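Rules for the peg board, second version

Posted in Bench notes

I said in January that I would write down the rules we use for the two-arm assembly board, and then I didn't. Last Wednesday a group from Kidau asked for them because they want to run the same task and compare numbers with ours. All I had to send was a text file with 13 lines in it, half of them written for people who already knew the setup. So I spent the evening turning it into something a stranger could follow, and this post is mostly that.

Some background for anyone who hasn't read the older posts. The task is a white board on a dark table, with blue parts that have to be picked up and placed by two arms with fingered hands. We call it the Tillska board after the building where we first set it up. It isn't an official standard. It's a set of habits that got written down after enough arguments.

The arguments were nearly always about the same thing. Someone reports a success rate, someone else can't get near it, and a week later we find out that one of them started with the parts somewhere else, or let the hand bump a peg and carried on. Our log has 403 runs in it, and I would only trust the later ones for comparison. The early ones have notes like "restarted, fine after that."

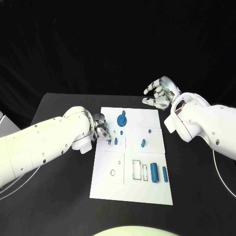 BEFORE THE RUN

1. The board goes on a plain dark surface with a dark cloth behind it. Clear away tools, cups, tape and spare screws.

2. Square the board to the robot by eye first, then check it with a ruler at both near corners. Write down the distance. If you can't write down the distance, you can't repeat the run.

3. Lay out the parts from a start sheet. We keep 18 start sheets, numbered, and pick one by drawing a number. Each sheet says where every part goes and whether it stands or lies on its side. A cylinder on its side is a different problem from the same cylinder standing up, and it has to be scored as one. Mixing the two under one heading was our single worst mistake last year.

4. Cables on the table get routed outward, away from the board. Move each arm slowly through its full reach once and watch the cables while you do it. If a cable crosses the board at any point in that sweep, reroute it and sweep again.

5. Look at the wrists. Our forearm housings have openings with wiring behind them, and a strand that has worked its way out will catch on something sooner or later. Thirty seconds with a flashlight. Sign the sheet.

6. Agree out loud who has the stop button. That person does nothing else. No laptop and no phone.

DURING THE RUN

7. No hands past the table edge while the arms are powered. I know how tempting it is to stand a fallen peg back up. If a peg falls over, it's down, and the run continues with it down or ends there.

8. One hand works low over the board at a time. The other stays raised and clear unless the step calls for both. We added this after two hands met over the big plate and we lost an afternoon to recalibrating. It slows things down a little and I have stopped minding.

9. A part counts as picked when it is off the surface and stays in the fingers for a full second. A part counts as placed when the fingers have let go and it stays where it was put. Everything between those two points is neither, and you don't get half credit for it.

10. The time limit is 25 minutes per sheet. Parts not placed by then are scored as not placed, even if the hand is right over the spot. The first draft said "use judgment" here. Judgment was used very generously.

11. Don't change the lighting partway through. Write down what kind of light it was and what color. If you want to test under colored light, that's a separate set with its own page in the log, and the results don't get averaged in with the white light runs. Nedico's write-up of their own board lumps the two together and I have never been able to make sense of their table.
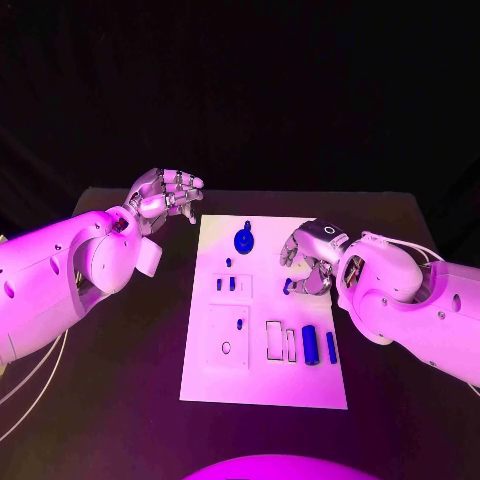
The board under pink light, with a blue peg in the right hand.

I want to say a bit more about rule 11, as it's the one people push back on. The complaint is that a good system shouldn't care what color the room is. I agree that it shouldn't. But under strong pink light the white plates and the white arms take on the same tint, and the thin outlines are a lot of what you have for telling where one plate ends and the board begins. If your numbers drop, you want to know it was the light. If they don't drop, you want to be able to show that too. Neither works if it's all in one column.

AFTER THE RUN

12. Arms go back to the rest position and power comes off before anyone touches the board. Leave the parts where they ended up, take one straight-down photo, then reset.

13. Log every run, including the ones you stopped. Give the reason for the stop in plain words. "Cable" is fine. "Issue" is no use to anyone.

That's the whole list. I tried to add a section on scoring partial insertions and gave up, as we still don't agree on it here. The Muñoz method, where you measure the gap under the part with a feeler gauge, is more exact than ours – it also takes longer than the run does. For now we go with seated or not seated, and the person scoring can't be the person who wrote the controller.

Kidau asked whether they can use their own printed parts. Yes, but measure them first and send me the diameters. Our thick cylinder and thin cylinder are meant for two different outlines, and I'd like to know the fit before we compare anything.

If you run this and some rule doesn't make sense on your setup, write to me before you change it. I'll put the start sheets up once I've redrawn number six, which has a peg in the wrong place.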